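Lokero 夹爪仿真包(台面场景)README
评测用副本,附我们自己的使用记录
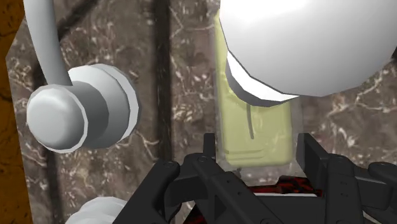

先说结论:这东西值得装,前提是你愿意读完下面的“已知问题”。厂商的宣传页把它叫作“开箱即用的操作环境”。箱子确实是开了,用起来则花了我两个晚上,其中一个晚上是在找一个写错大小写的目录名。

本文档由 Anca Bratu 整理,Joaquim Sequeira 复核。他复核的方式是在每一段旁边写“你确定?”,凡是我确定的都留下了。

这是什么

Lokero 卖的是一套夹爪仿真包:夹爪模型、若干台面场景、一批可抓取物体,外加一个负责采集轨迹的小工具。实体夹爪另外收费,本次没有买,所以文中一切结论只对仿真成立。谁要是拿着这份 README 去跟采购谈实物,请不要提我的名字。

我们拿到的是评测授权,有效期 90 天。到期之后程序不会报错,只会把所有窗口标题改成“请联系销售”,相当客气。

包里有什么

gripper/ 夹爪模型,含视觉网格与碰撞网格
scenes/ 台面场景,纹理与物体布局分开存放
objects/ 可抓取物体,每个物体一个子目录
tools/ 采集、回放、导出脚本
episodes/ 我们录的轨迹,共 2,349 条
notes/ 运行记录,写得比较随意,引用前请先问一句

轨迹由两部分组成:脚本策略自动生成的,和人拿手柄遥操作录的。每条轨迹的元数据里有 source 字段,取值是 script 或 teleop。早期有一批写成了 telop,我们没有改,因为已经有三个下游脚本学会了认这个错字。

安装

解压到一个路径里没有空格、没有中文的目录。说明书第一页写了没有空格,第 43 页才写没有中文。

然后依次执行:

cd tools
./setup.sh
./check_scene.sh --all

check_scene 跑完会打印“OK”。如果它打印的是“OK?”,说明有场景加载了但碰撞网格没有对上,请看 notes/ 里的 collision.txt。问号是厂商加的,我们问过,对方说这是设计。

显卡驱动不要用最新的。说“推荐最新驱动”的那句话还在官网上,三月份我们提过,至今仍在推荐。

轨迹格式

每条轨迹一个目录,内含:

meta:场景名、物体名、来源、随机种子
states:关节状态与夹爪开合量,20 Hz
frames:渲染帧,与 states 对齐
result:success、fail 或 unsure

unsure 是我们自己加的。原版只有成功和失败,判据是物体在末帧是否高于台面。按这个标准,物体被弹飞到半空也算成功,于是我们最初那版策略成绩极好。现在的判据要求物体在夹爪之间保持静止至少一秒,成绩就回到了人间。

如果只想要干净数据,请过滤 result 等于 success 且 source 等于 teleop 的部分。数量会少很多,训练曲线也会难看很多,这两件事请一并接受。

用下来的感受

优点先讲,免得讲完缺点没人看。夹爪模型做得认真,开合两侧同步,连续跑一夜也没有散架。物体和场景分离这一点很舒服,换一个台面纹理只需改一行配置。我们用随机纹理做了域随机化,策略对背景的依赖明显下降,至少不会因为换了台面就对着空气合爪了。

回放工具也好用,可以逐帧退,可以同时看状态和画面。Joaquim 用它查出一个时间戳偏移,高兴了一整天,也说了一整天。

缺点主要在接触。摩擦系数的默认值偏大,夹住什么都像涂了胶水。把它调低之后,较光滑的物体会慢慢往下滑,这倒比较像真的,可是滑到某个位置会突然弹一下,幅度取决于步长。我们最后用的参数放在 tools/contact.cfg 里,没有理论依据,是试出来的。

材质也别太当真。渲染器对“塑料”和“石材”的理解都比较宽泛,拿这些画面去训练任何需要区分材质的模型,后果自负。

和另外两家的比较

应要求补一节。Uvell 的同类产品界面漂亮得多,价格也漂亮得多,它的接触模型更稳,但导出格式是自家的,转换脚本要另外付费。Carvalho 那套轻,装起来快,文档只有一页,这一页写得不错。

如果团队里有人愿意折腾参数,选 Lokero。如果没有人愿意,选 Uvell,并准备好向财务解释。只是想周末做个演示的话,Carvalho 足够了。

已知问题

一、夹爪完全闭合后再下指令闭合,力矩读数会缓慢上涨,直到溢出变成负数。厂商已确认,回复里附了一个握手的表情。

二、部分场景里,物体初始位置有重叠,第一帧会互相推开。我们录的轨迹从第十帧开始才有效,前面的请丢掉。读取脚本默认会丢,除非你传了 --keep-start。

三、导出到视频时,若目标目录已经存在,会直接覆盖,不提示。notes/ 里为什么缺了一段,原因就在这里。

四、手柄支持只测过一种型号。其他型号能连上,但左右可能相反。录遥操作数据之前先张合几次夹爪,确认方向再按录制。

五、同一随机种子在不同机器上结果不完全一致。要做严格复现,请在同一台机器上跑,并且祈祷没人去升级它。

使用限制

夹爪模型与场景的版权归厂商,不可单独再分发。我们录的轨迹可供内部研究使用,对外发布请先来问。不要用这批数据给实体夹爪做安全评估,仿真里夹坏东西是不用赔的,策略显然已经注意到了这一点。

支持

厂商的技术支持在 Nilville,有时差,回信速度不错,内容以“请尝试重新安装”开头,往下翻通常有真正的答案。

轨迹和脚本的问题找 Anca,标注判据的问题找 Joaquim。来问之前请附上 check_scene 的完整输出,截图里只有最后一行的,我们会礼貌地请你再截一次。

更新记录

5月5日:修正读取脚本对 telop 的处理,现在两种拼法都认。重写成功判据一节。删掉了说安装“十分钟即可完成”的那句话。

更早的改动没有记录,可以去翻 notes/,翻到了也请告诉我一声。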